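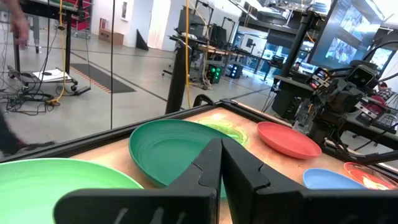
Siyabonga Van Wyk wrote:
> Read your note on the list about dropping the wrist views from training and I don't buy it. You say the nesting policy does as well with the overhead camera alone. Our experience at Usuga was the opposite, at least with thin rims. The overhead view loses the edge as soon as the fingers come down over it. Did you retrain from scratch or just blank the wrist input at test time? And how many demos? If the answer is under a hundred I'd want to see the seeds.
>
> Also what do you count as a success. A dish sitting crooked in the one below, is that in or out?

Hi Siyabonga, all,

Quick reply before the lab closes, sorry for the state of it.

Retrained from scratch, both variants. Same 159 demos, same split. Blanking at test time I tried first and it's useless, the policy just freezes over the rim and dithers. So no, not that. Should have said so in the first mail.

But you're partly right and I overstated it. I went back through the logs by dish type and lumped together, yes, the two come out the same. Split them up and they don't. Bowls – no difference I'd defend. Plates – wrist views help, clearly, mostly on the grasp. Makes sense, a plate lying flat gives you very little to pinch and from above the finger covers the bit you care about. My test set was heavy on bowls, 144 trials against 22 with plates, so the average hid it. My fault. The 22 is too few to quote a percentage from and I'm not going to.

On success: crooked counts as in, so long as the dish is inside the one below and nothing's touching the table that shouldn't be. We don't ask for concentric. Could be stricter but then half the human demos fail too, the people driving the arms don't centre things either and the policy copies them.

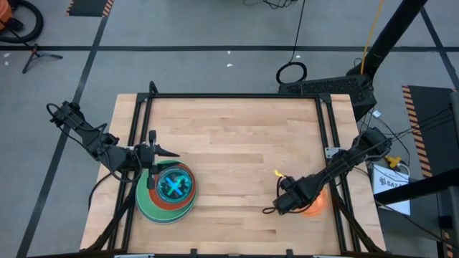 What I do want to look at is where the error goes as the stack grows. Small offset on the first placement, then the next one sits against the high side, and the offset carries up. The overhead-only policy seems to handle this by letting go higher and letting the bowl settle by itself, wich works until it doesn't. With wrist views it goes lower and pushes. I like the second less than I thought I would, it sometimes drags the bottom bowl along with it.

Other things, in no order:

Action chunks. Cut them to half the length after the Tumdale people suggested it and the dithering got worse. Put them back.

Colour. Sixten Løken asked off list wether it's just learnt an order by colour. Possible! Shuffled the order in a handful of runs and it still nested by size, but plates and bowls are different sets and I only did it for bowls. Will do properly.

Lighting. Daylight from the windows matters more than I'd like. Afternoon runs are worse for both policies. Not controlled for, so take all of the above with that in mind.

Plan is to collect more plate demos, up to 400 in total with the bowls, then rerun both with three seeds each. If anybody has rim grasping data they can share, Jutwood or otherwise, please shout, format doesn't matter.

Siyabonga – can you send the finger geometry you had at Usuga? If yours were thicker at the tip that might be the whole disagreement.

Got to run, they're locking up.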